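Petano picking cell – software sync
Tuesday, 10:15, bench room and call
Present: control, perception, planning and tooling, all four groups. Thakur's integration side dialed in.

Last week's actions

The logger fix is merged. Every pick attempt now writes one record with the depth crop, the chosen grasp, the planned path and the gripper width at close. We have 3,486 attempts in the new format already, and replay works on all of them. Big cheers for this one – debugging a bad pick used to take an afternoon of matching up clocks.

The bin calibration script is still open. It works, but it overwrites the old values without asking. Tooling will add a prompt and keep the previous file.

Perception

Kironel 2 is running on the bench machine. Masks are looking great, the pleats give the segmenter plenty to hold on to and it finds the top one in the stack far more often than the old model did. Clear packets are still the hard case. Depth drops out over the shiny film and the grasp point drifts toward the bin wall. The group wants to try fusing two views from slightly different wrist angles before the grasp is picked. Everyone liked this. Cost is one extra short move per pick, and planning thinks it can be folded into the approach.

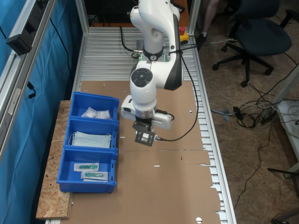 Planning said the extra view should be skipped whenever the confidence score is already high, so the masks don't pay for the packets. Threshold starts at 74 and goes in the config file, not in the code. We'll tune it from replay first.

Planning

The new path cache is in! Moves between bins come back from the planner in 15 ms when there is a hit. On a miss we fall back to a full plan as before. One bug: the cache key leaves out the tool offset, so a changed offset can bring back an old path. Cache stays off by default until that is fixed.

There was a good discussion of how to model the cable on the arm. The current collision shape is one fat cylinder, and it rules out wrist poses we would like to use. Proposal is a chain of small capsules that follows the wrist angle. Agreed to try it in simulation only for now.

Control

Force limit on the downward move is now set per item class. Soft packets get the lowest value. Control asked that nobody edit these by hand on the bench machine, please send a change through review.

Tooling

The Brisetti dashboard shows live pick state and the last failure reason. Very nice to have. Request from Thakur: a button to export a failed pick as a replay bundle.

Actions

Perception – two-view fusion branch, tested on 40 logged packet failures
Planning – tool offset in cache key, capsule chain in sim
Control – write up the force limits per class
Tooling – calibration prompt, export button

Next sync same time, same room.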